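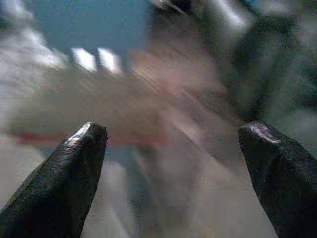
My sister says I should just cancel the whole thing and pay the fee, because a budget that needs four apps to keep it alive is a second job. She may be right. Typing this fast before work so excuse the mess.

So. The subscriptions. Sat down Sunday night to see where the money goes and it goes everywhere. Little bits. A trial I forgot. Cloud storage, two of them, both half full of the same photos. A meal planning thing called Isora that I opened in the spring, looked at one soup, never opened again. Still paying though! Every month, like clockwork.

8 of them in total. Eight things taking money out of my account and I could have named maybe half if you'd stopped me on the street.

The worst was Rodgate. That's the gym. I signed up for the one near my old job, and then the job moved across town, and the gym did not. Called them. On hold through my entire lunch. They said I had to cancel in writing, on paper, with a stamp. I don't own stamps. Does anyone? Bought a whole book of stamps to send one letter, so if you want a postcard from me this year your odds are good.

They wrote back in July saying the notice period had started over becuase I'd used the old form. Where was the new form. On the members page. Could I log in to the members page. No, because my account was "pending cancellation." I laughed and then I had to go outside for a minute.

Anyway here's what I ended up doing, in case you're in the same hole.

Printed the bank statement. Real paper. Went down it with a highlighter, yellow for stuff I use, pink for stuff I don't. Way too much pink. On the screen I scroll past it all, on paper it just sits there looking at me.

Then I did the cancelling in one evening, on the couch, tea going cold, phone in one hand. Do it in one go. If you leave one for tomorrow you will find it again at Christmas.
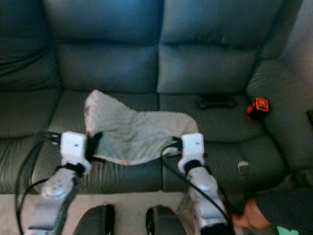

The couch, where most evenings go.

Some were easy, I'll be fair. Mnguni, the audiobook people, had a button. One button! It asked if I was sure, I was sure, done. I'd go back to them someday for that alone. Uvby was the opposite, that's the language app, and to quit you go through five screens of a sad cartoon bird asking what went wrong. Offered me half price. Then a free month. Then half price again, different color. I nearly took it, the bird was very sad.

I did keep a few. Music stays, I'm not a monk. One cloud storage stays, the cheaper one, and I moved the photos over which took all night and made the laptop sound like a hair dryer. The newspaper stays too, mostly for the crossword and I'm fine with that.

What I've got now is a separate card just for subscriptions. Small limit on it, $100. If something sneaks up in price the card says no and I get an email, and then I get to decide instead of finding out from a statement months later. It's already bounced one thing. Felt great.

Also a note on the fridge with every renewal date. Ugly note, terrible handwriting, works better than the app I was paying for to remind me about the other apps. Yes that was one of the pink ones. 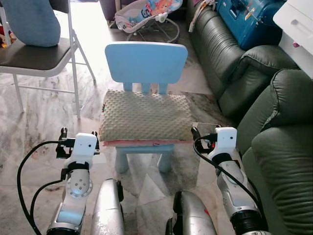 Do you lose your stuff when you cancel a storage plan? Mine gave me a grace period to download everything, but the length was buried way down in the terms, so look before you hit the button.

Same goes for anything with saved recipes or playlists or whatever. Export first. I lost my list of soups. There was one soup on it, but still.

Next up is the phone bill, which I've been avoiding, there's a line on it called "service recovery" and I can't get anyone to tell me what got recovered. And insurance. And the second email adress that I apparently pay for??

Rodgate update: sent the second letter, correct form this time, took a photo of it going in the mailbox like a crazy person. No answer yet. If they start the clock over again I'm walking in there with the remaining stamps.

Ok bus is in two minutes, gotta run. Tell me your worst cancellation story, I want to feel better about mine.

Filed under: Money Stuff, Everyday Gripes
4 comments | 8 shares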